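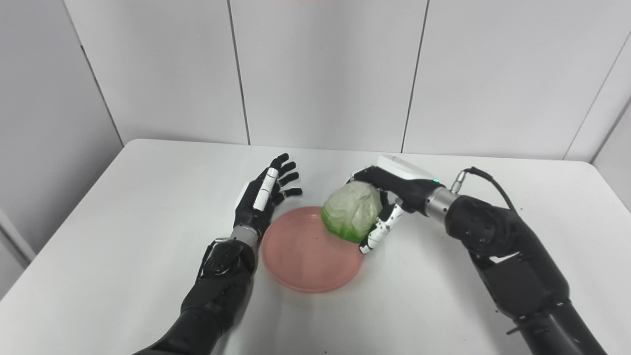 We started at 7 pm, or close enough once the kettle had boiled, and item one was the question left over from June: can a machine do the boring half of kitchen prep yet, and should the Braseck Street kitchen care? I'm on minutes again (my turn, no complaints) so you're getting my version. I put up my hand early and said my answer was still "sort of". A whole head of green cabbage held over the rim of a pink plate in black and white fingers is further along than I'd have guessed when we first had this talk, and a cabbage is a rotten thing to grip. It's round, it's heavy for its size and the outside leaves slide off if you look at them wrong. But our cabbages come in a crate, under the leeks, and our bench never has that much clear space on it!

Two members thought I was being a grump. Their point was that picking things up and putting them down is most of what we do on a delivery morning, and if a pair of hands can manage that at any speed, it's worth something. Fair enough. Someone else asked about washing, coring and shredding, and we had a long go-round on knives. General feeling in the room was no knives for now. I'd like that noted as a feeling and we didn't vote on it.

Item two, the Rallari quote. This is for the plain old shredder with the chute, no arms, no cleverness. It came in at $4,000 with the stand. It does cabbage, carrot and hard cheese, and somebody still has to cut the cabbage into quarters and feed it. We do around 80 meals on a big night, and the coleslaw is what keeps people back late. Most of us were keen. One member wanted to know who cleans it, and there was a bit of a silence, and then we agreed to ask Rallari how many parts come off and whether they fit our dishwasher.

Item three, the Grajales visit. They've offered to come and talk about folding and sorting machines, mainly for tea towels and aprons. I said yes please, I'd fold nothing ever again if I could help it. Others worried it would turn into a sales night. We settled on 2 people from their side, half an hour, and questions after. I'm to write back and ask that they bring something that handles our own towels, stains and all, because a nice square new one proves very little to me.

Item four, floors. The Tusik sweeper is still getting stuck under the pot rack. It does a good job of the hallway and the colour of the mop water backs that up. Agreed to try it after close with the stools up, and to stop leaving the apron strings dangling (me, mostly).

Other business: the cool room door seal needs replacing. We're short of big lids. The $100 float was counted and it's all there.

To do before next time: me to write to Grajales and chase Rallari about the parts. Kitchen crew to keep a rough note of how long the cabbage takes, from crate to bowl. Everyone to have a think about which job they'd hand over first.

Closed at 8:40 pm. Same room next month, and could whoever has the good peeler please bring it back.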